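How to Clean and Refresh Polished Black Marble at Home

Every August, when the kitchen windows are open and the late sun comes in low across the counters, I get the same question from at least one friend: why does my black marble look so tired? I have lived with dark marble in one form or another for a good long while now, first on a hall table that came from my aunt and then on a whole run of kitchen counter, and I have made most of the mistakes there are to make. So pour yourself something (use a coaster, please!) and let me take you through what I do.

What you'll need

Two soft microfiber cloths, one for washing and one for drying
A bowl of warm water
A few drops of mild dish soap, or a cleaner labeled for natural stone
Marble polishing powder, if you have dull spots
A flashlight, or the light on your phone

Please leave the vinegar, the lemon and the bathroom spray in the cupboard. Marble is a calcium stone and acid eats into it, and on a black piece every little splash leaves a pale, dull ring. My neighbor Nisreen Aoun learned this with half a lime and a pitcher of something lovely, and she can still show you the spot.

Step 1: Clear it off and look at it sideways

Take everything off the stone, fruit bowl and all, and give it a dry wipe to pick up crumbs and grit. Grit is what does the scratching, so don't skip this even if you're in a hurry. Then crouch down until your eyes are nearly level with the surface and shine your flashlight across it. You'll see far more than you do standing up, and some of it may be a bit discouraging, but it's good to know.

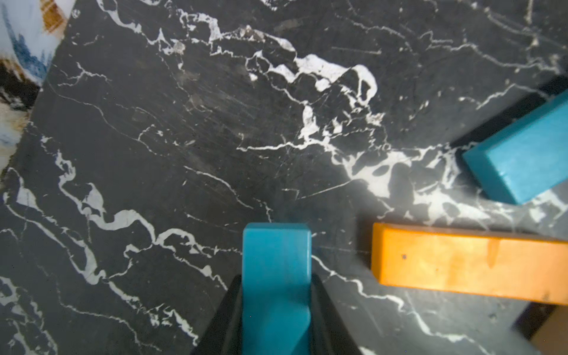
Learning to tell the stone's own pattern from the wear on top of it is most of the battle with black marble. Veins are part of the slab and can be anything from a hairline to a great cloudy patch, and no amount of rubbing will shift them. Wear sits over the pattern and pays it no attention. Take the scuffed part near the top here, where the fine scratches run on a diagonal and catch the light, and compare it with the long white vein that wanders through the left half in ribbon-like bends. The smudges are a third thing again, hazy and soft, and those are the ones to start on with soap and water. If you're not sure which you have, run a fingertip over it very lightly. Smears tend to drag a little, and a deep scratch you can feel with your nail.

Step 2: Wash

Stir the soap into the warm water, wring your cloth out well, and work in straight, overlapping strokes from one end to the other. You want the cloth damp and no more than that. Go over it a second time with plain water, since leftover soap is the usual cause of that gray film people complain about.

Step 3: Dry right away

Dark stone shows every drip, so don't let it air dry. Use the second cloth and turn it often to a fresh side. I like to finish with small circles, though my friend Karim Nseir swears by long strokes and his table looks every bit as nice as mine.

Step 4: Treat the dull spots

Try your polishing powder somewhere out of sight first. Follow the directions on the tub for how much water to add, rub the paste in with a damp cloth, wipe it away and dry. It can bring back a faint scuff or a light etch beautifully. Anything you can feel with your nail is a job for a stone shop, and I'd get a price before you commit. Mine was quoted for a whole regrind when all it needed was one corner.

Keeping it nice

Felt pads under anything heavy, a tray under oils and soaps, and a folded towel or mat down before the children get their toys out. I do the full wash on a Wednesday and just a dry cloth in between. As for sealing, put a few drops of water on the stone and leave them for ten minutes or so. If it darkens underneath, it's ready for a new coat, and if the water just sits there in beads you can wipe it up and check again in a few months.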